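Rivitix Bench Two - evaluation notes and data card

Kit under review: Rivitix Bench Two, dual-arm tabletop package with wrist cameras
Reviewed by: Lougher, automation desk
Last edited: 3 Jun 2022
Status: usable, with opinions

What you get

The Bench Two is sold as a "complete manipulation station," a phrase that covers two arms, grippers, wrist cameras, one fixed camera and a recorder program called Wudent. It also covers a setup guide of 78 pages, 12 of which are about unpacking. We bought the kit to find out whether a small team could record household tasks on it without hiring somebody to look after the thing. The answer is mostly yes, provided one of the small team quietly becomes that somebody.

What's in this folder

- episodes/ - 3421 recordings, one task attempt each
- failed/ - 900 of those same recordings, linked again so you can find the bad ones quickly
- calib/ - camera and arm calibration, redone in February
- notes.txt - operator remarks, lightly cleaned for language

Workspace

Both arms share one rail, so the middle of the floor is the easy part and the corners are where your afternoon goes. Bulky props such as the suitcase take up floor that the brochure has already promised to the arms. Plan your layout before you plan your tasks. We did it the other way around.

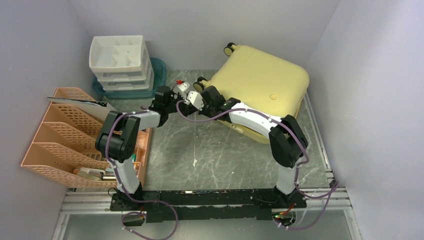

Fotis Kyriakidis read a draft of this card and objected to the word "easy." On his unit at Florkcombe, he wrote, the middle is where the two arms argue over right of way, and he now writes every task so that one of them waits its turn. He would still buy the kit again, but he would like the waiting to be a setting.

We have asked for the same setting. The reply thanked us for our interest in the product.

Soft goods

Clothing is the strong suit. The fingers close gently enough for knits, and Wudent lets you set the closing force per task. The weak spot is knowing how many layers you have hold of. The software reports "grasp OK" for one layer, for four, and once for a sleeve that belonged to a different task. Check the wrist video before you trust the label.

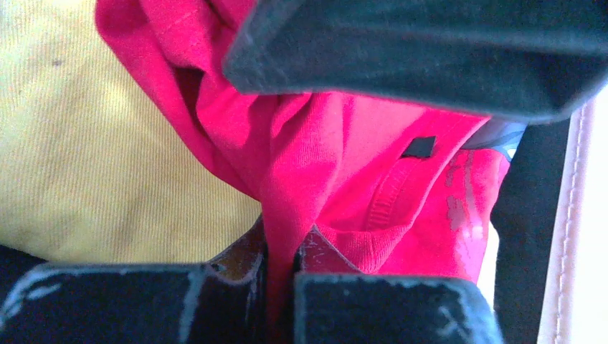 Wrist view, soft goods: red knit garment between the fingers.

Rigid goods

Hard, curved objects are slower. At close range the wrist camera gives you plenty of surface and very little idea of where the rest of the object is, so we suggest keeping the fixed camera stream with every rigid episode. The default export leaves it out. The switch is on the third tab, under "Other."

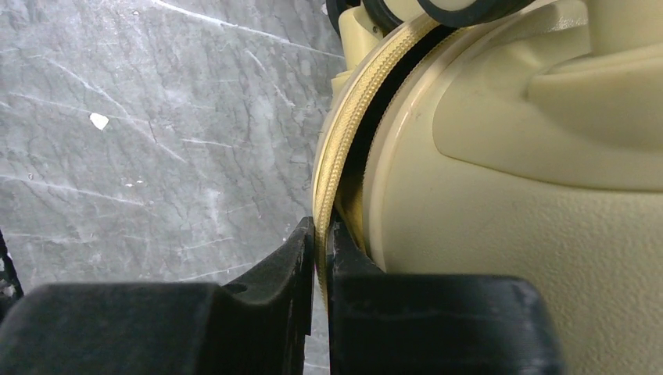

Wrist view, rigid goods: fingers at the gold knurled ring on a cream plastic body.

Known problems

- Wudent drops the last second of a recording if you stop it from the keyboard. Use the on-screen button.
- File names sort as text, so episode 10 comes before episode 2.
- Left and right wrist streams are swapped in the first batch. Fixed in calib/, not in the file names.
- The success label is typed in by the operator and reflects the operator's mood.

Support

Email only. Answers are polite and take almost 12 days. Include the serial number from the base, or the first answer will be a request for it.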